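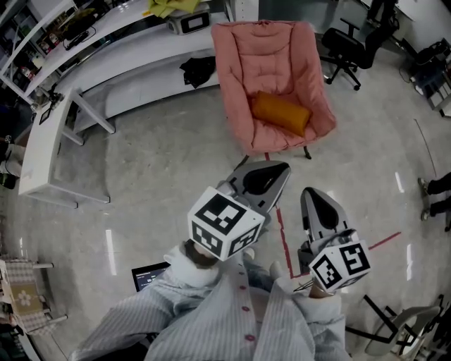

Pink quilted lounge chair with orange bolster, Toltorville showroom floor.

FOR IMMEDIATE RELEASE
2019-03-07

Fumero opens Toltorville workroom to public, pink lounge chair first up

TOLTORVILLE - Furniture maker Fumero will let visitors into its Toltorville workroom starting in June. First piece on offer: the Jedo, a padded lounge chair in pink. Tufted seat and back, thin black legs. Bolster sold seperately. Price $197, delivery in town included.

Shelving, desks and soft goods to follow. Throws too, yellow-green to begin with. Full list at the door.

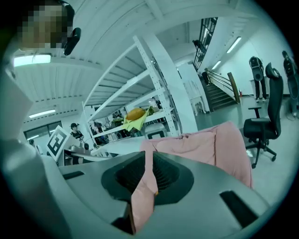 Margit Juhász said the shelves are what she wants to see, she has been looking for open metal ones for a year and everything in the stores is too deep for a hallway.

Workroom covers 2,308 square feet. Groups of up to 7, please call ahead. Chairs can be tried out before ordering. Covers by Mészáros, sewn in town. Repairs to seams free for 5 years, keep your receipt. Buttons and legs not covered under the repair offer.

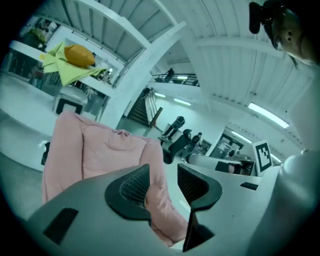
A low seat is fine for reading but hard on the knees, Oana Mihăilă wrote after the first notice went out, and she asked for a taller version. Fumero is looking at longer legs for the fall. No date yet.

Orders taken at the workroom only, no phone orders at this time. Parking behind the bulding. Press visits by appointment, ask at the front desk.

###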